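Fotance Project Log | Home | Builds | Tickets | Parts | Search | Log in

Ticket 462: right gripper closes late on soft cloth, left is fine
Status: open, workaround in place
Project: Flandergate (two-handed cloth folding, home build)
Opened: Sunday, January 8, 2023

Symptom

We have two hand-held grippers on the bench, one for each hand, and the left one is lovely. Squeeze, the fingers come together, let go, they open. The right one does the same on a sponge or a rolled sock, but on thin cloth the log says the fingers are still open when they're plainly shut. Then it catches up, sometimes after a whole fold has gone by! So the fold is there in the video and missing from the width data, and the software throws the whole take away.

I was so pleased with these when they came together in December that I didn't test them on anything thinner than a towel. My fault.

What the setup is

Printed yellow fingers on a black slotted frame, two lenses on each body, QR label on the bottom so the software knows which hand is which. Finger width is worked out from the video, there is no sensor on the hinge. Recording software is Torport, build 755. All the cloth work happens on the bed, which is the biggest flat surface in the house and the right height for standing.

Checked so far

1. Swapped the memory cards left to right. Fault stayed with the right gripper.

2. Cleaned both lenses with a dry cloth. No change, though the video does look nicer.

3. Took the fingers off and put them back on. One of them had a tiny rough spot on the inside edge where the print had started. Sanded it. The movement feels smoother now but the log is just as late.

4. Ran the width check with nothing between the fingers, 20 squeezes in a row. All of them were logged, right on time. This had me thinking it was fixed, and I got quite loud about it.

5. Went back to cloth. Late again on the second pull.

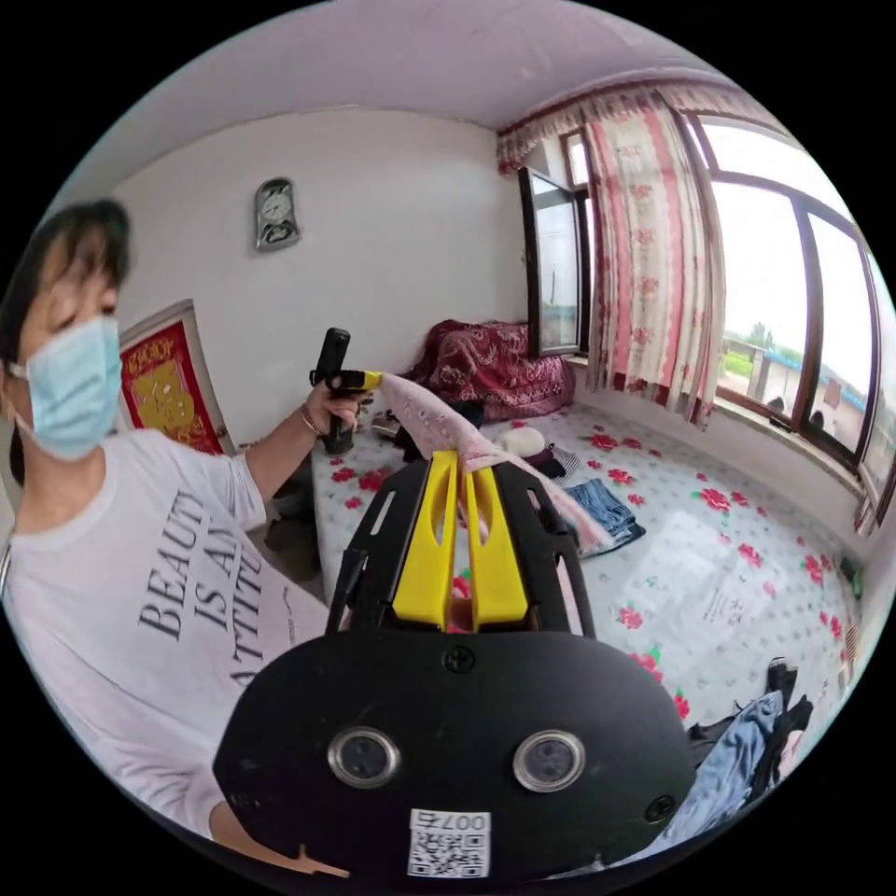

Step 5 is where it got interesting. With both grippers on the same piece of cloth the left one logs its grab right away, every time. If the left lets go and the right does the holding alone, the right log goes quiet. It only wakes up once the cloth has been dropped. I must have run that back and forth for an hour and I still think it's a great clue, because the hinge can't know what the other hand is doing, so the trouble has to be in what the camera sees.

6. Lowered the brightness on the right camera by one step. Better! Not cured. The late grabs got shorter and a few of them came in on time.

7. Pulled the raw numbers out of one bad take. It has 2484 video frames. In the good parts the finger tips are found in every frame. In the bad parts the software finds one tip and loses the other, and when it loses a tip it just repeats the last width it had. That's why it looks like a stuck hinge. The hinge is fine, I'd like to say sorry to the hinge.

Current guess

Pale cloth next to a bright finger, plus window light, and the tip detector loses the edge. The left gripper usually works from the other side, so it gets a different background. I haven't proved this yet. It could also be that the right camera was focused a touch closer when I glued it, in which case no setting is going to help and I'll be at it with a heat gun.

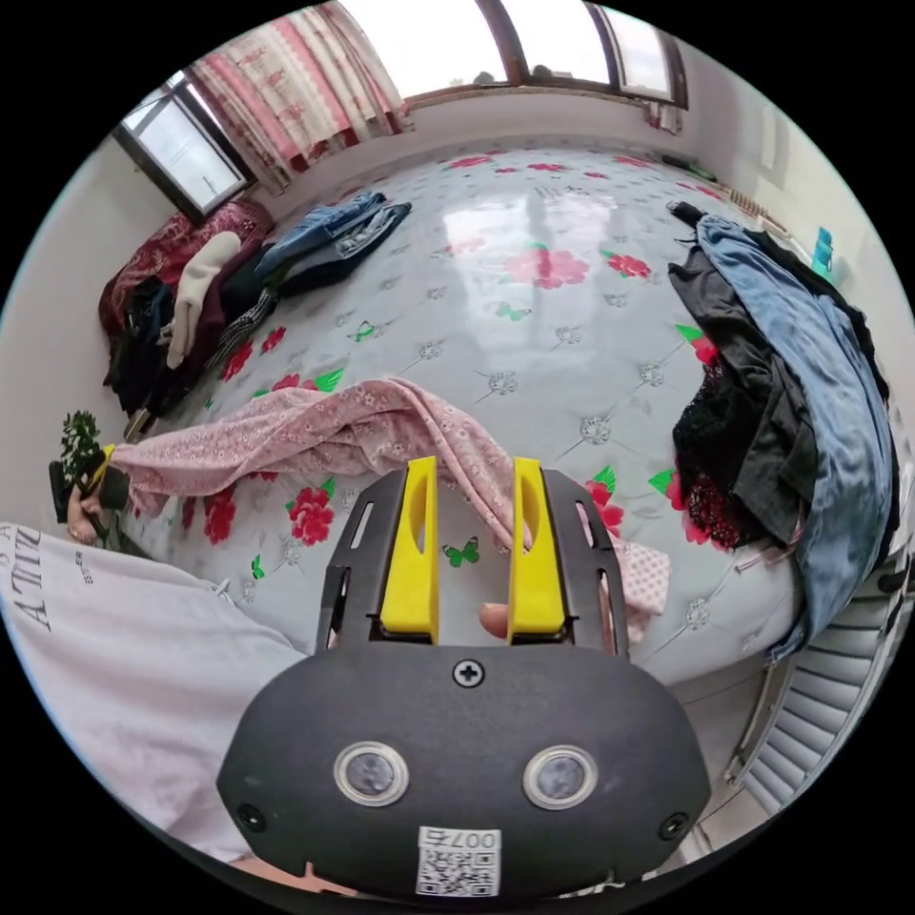
8. Tried darker cloth. Jeans are easy, the right gripper logged every grab. Anything pale and thin is the hard case, and the shiny mattress cover doesn't help either. Next run will be with a plain dark sheet spread out first.

9. Moved to the other side of the bed so the windows were behind me. Big improvement on pale cloth, same gripper, same settings. So the light matters, that much I'm happy to write down as known.

Workaround (please use this if you are on the same build)

- Brightness one step down on the right camera only.
- Windows behind you, or curtains drawn and the ceiling light on.
- Hold the grab for a slow count of two before you start the fold. The log has time to catch up.
- After each take, open the width chart before starting another. A flat line in the middle of a fold means the tip was lost.

With all four of those I'm keeping most takes now, and the folds are looking really good. The two-handed pull, where one gripper holds a corner and the other slides along the edge, is a joy to do once you get the feel of it.

Still to do

- Plain dark sheet test.
- Stripe of black paint on the inside of each yellow tip, to give the detector something to find. Diệp (the shop I get the filament from) also has a matte yellow, and I may print one pair in that and compare.
- Check focus on the right camera against the left with a printed page at finger distance.
- Ask on the Torport tracker if repeating the last width can be switched off. I'd much sooner have a gap in the data than a wrong number.

Added later the same evening

Did the focus check. The right one is a little softer than the left at finger distance, so the heat gun may get its turn after all. I'm going to do the paint first, it's quicker and I can wipe it off. Leaving this open until I've had a full run on pale cloth with no flat spots in the chart.

3 comments | 14 watching | Share

Contact | © Fotance Project Log | Back to top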